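# Mit 2.000 Euro den Küchenplatz für den Greifarm fertig ausstatten: was zuerst?

**filz_und_flansch**

Wir haben an der Hochschule in Miltberg einen Tischarm mit Zweifingergreifer und eine Spielküche davor. Der Arm soll Küchensachen greifen, umsetzen und einräumen. Arm und Greifer sind bezahlt und laufen. Für den Rest des Aufbaus sind 2.000 Euro bewilligt, die bis August ausgegeben sein müssen, danach verfällt das Geld.

Auf meiner Liste stehen bisher:

- Ersatzfinger für den Greifer
- eine zweite Handgelenkkamera als Reserve
- gleichmäßige Beleuchtung über dem Tisch
- weitere Objekte zum Greifen, vor allem harte
- Kabelführung am Arm
- Kisten mit Deckel zum Sortieren

Alles zusammen liegt über dem Betrag. Die Kamera allein kostet bei Tridum fast die Hälfte. Bei den Objekten weiß ich nicht, ob ich eher weiche oder eher harte nachkaufen soll. Die weichen verzeihen ungenaues Greifen, die Ketchupflasche aus Filz hält der Arm auch kopfüber. Ich habe aber Sorge, dass wir uns damit etwas vormachen und bei einer Tasse dann von vorn anfangen.

Wie würdet ihr die Reihenfolge festlegen? Und plant ihr für Verschleiß einen festen Betrag ein oder kauft ihr nach Bedarf?

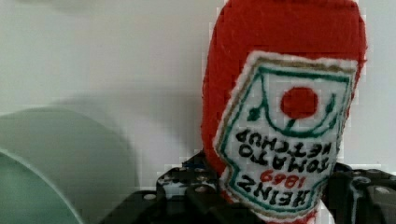 ## Antworten

**plakitz_werkstatt**

Ersatzfinger zuerst. Wir haben in Plakitz einen ähnlichen Aufbau und standen fünf Wochen still, weil ein Finger gebrochen war und der Lieferant keinen auf Lager hatte. In der Zeit hilft auch die schönste Kamera nichts. Nimm gleich zwei Paar und die passenden Schrauben dazu. Die Schrauben werden gern vergessen und haben manchmal eine Länge, die es im Baumarkt nicht gibt.

Danach Licht. Das kostet wenig im Vergleich zu allem anderen auf deiner Liste. Achte auf flimmerfreie Leuchten und darauf, dass sie seitlich hängen, sonst wirft der Arm seinen Schatten genau dorthin, wo er greifen soll. Diffusorfolie gibt es als Rollenware, die reicht völlig.

Die Reservekamera würde ich streichen, solange die jetzige läuft. Kauf stattdessen ein Ersatzkabel. Bei uns ist immer das Kabel kaputtgegangen, nie die Kamera. Die Stelle direkt hinter dem Stecker wird bei jeder Drehung des Handgelenks geknickt. Das erledigt dann auch einen Teil deiner Kabelführung.

Zum Verschleiß: Wir legen einen festen Betrag zurück und tragen ein, was davon abgeht. Nach Bedarf kaufen klappt bei uns nicht, der Weg durch die Beschaffung dauert zu lange.

**grauwert**

Kauf die Kamera. Wenn das Geld sonst verfällt, ist das Teure immer besser, Kleinkram bekommt man später auch so durch.

**solheim_nord**

Der Vorantwort würde ich widersprechen. Teure Einzelposten brauchen bei vielen Einrichtungen Vergleichsangebote, und wenn ihr über 1.000 Euro für ein Gerät kommt, kann daraus eine Inventarisierung werden. Erkundige dich vorher, wo die Grenze bei euch liegt. Das ist von Haus zu Haus verschieden.

Zu den Objekten: beides mischen, aber nicht wahllos. Ich würde zuerst aufschreiben, welche Griffe der Arm können soll, und dann je Griff etwas Weiches und etwas Hartes besorgen. Also ein Henkel, ein flacher Rand, ein Zylinder, etwas Kleines und Rundes. Eine zweite Sorte Banane bringt euch wenig. Eine echte Flasche im gleichen Format wie die aus Filz bringt viel, weil ihr dann direkt vergleichen könnt.

Schreib doch noch dazu, was schon auf dem Tisch steht. Ohne das ist die Liste schwer zu beurteilen.

**filz_und_flansch** (Ergänzung)

Danke, das hilft schon. Zum Bestand: Auf dem weißen Tisch steht rechts der Minibackofen mit Glastür, der Not-Halt sitzt unten in der Ecke. Dazu kommen ein großes Sieb mit zwei Griffen, ein Messbecher, Schüssel, ovaler Teller, Spielzeugobst und eine liegende Ketchupflasche.

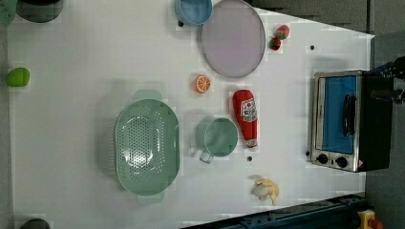

Der Ofen ist das schwierigste Stück, weil die Tür einen senkrechten Griff hat und der Arm von der Seite heranmuss. Den wollte ich nicht ersetzen, wohl aber gegen Verrutschen sichern. Dafür fehlt noch ein Posten auf der Liste, vermutlich ein paar Winkel oder eine rutschfeste Matte. Hat jemand Erfahrung mit so einer Matte auf glatter Tischplatte?

Bei der Grenze für die Inventarisierung frage ich nach. Die Idee mit weich und hart je Griff übernehme ich.

**solheim_nord**

Matte geht, wenn der Ofen schwer genug ist. Ein leeres kleines Gerät wandert trotzdem, wenn ständig an der Tür gezogen wird. Winkel an der Rückseite und an einer Längsseite sind besser. Schraub sie auf ein Brett und spann das Brett mit Zwingen an den Tisch, dann bleibt die Platte heil und ihr könnt den Ofen versetzen. Markiert die Position mit Klebeband, bevor ihr irgendetwas löst.

Damit sähe meine Reihenfolge so aus:

1. Ersatzfinger mit Schrauben
2. Kabel und Kabelführung
3. Licht
4. Brett, Winkel, Zwingen
5. Harte Objekte nach Griffliste
6. Kisten
7. Reservekamera, falls noch etwas übrig ist

Versandkosten nicht vergessen. Wenn alles bei verschiedenen Händlern liegt, ist davon schnell eine Kiste Objekte bezahlt. Tridum nimmt auch Sammelbestellungen an, da lohnt es sich, Finger und Kabel zusammen anzufragen und sich die Lieferzeit schriftlich geben zu lassen.

**plakitz_werkstatt**

Mit der Reihenfolge kann ich leben. Kisten würde ich vorziehen, die kosten fast nichts. Wir suchen sonntags beim Aufräumen regelmäßig Erdbeeren unter dem Tisch.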